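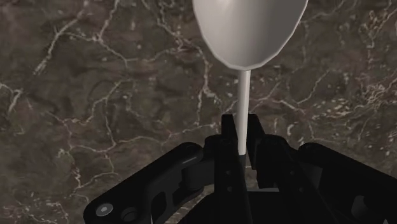
Zatham Tabletop – simulated demonstration recorder

Zatham Tabletop records grasping examples in simulation, from the gripper's own viewpoint. An operator drives the arm, picks up the item and carries it, and each attempt is saved as one episode with video, joint positions and gripper state.

What is in the pack
• 24 household items, including a plain white spoon
• 15 worktop surfaces, among them dark brown marble with white veining
• A two-finger gripper model in black
• 3 lighting set-ups

Surfaces and lighting can be changed between episodes or left fixed. Low-polygon items load faster and are the default – detailed versions are a separate download.

Labelling
Mark each episode as kept, failed or discarded when it ends. Failed grasps are exported with their own label. Labels can be edited later by anyone with write access to the project.

Licence
Per seat, with a trial of 7 days. Villalobos customers can add seats from their existing account. For site licences, contact Kirsty Lightfoot in sales.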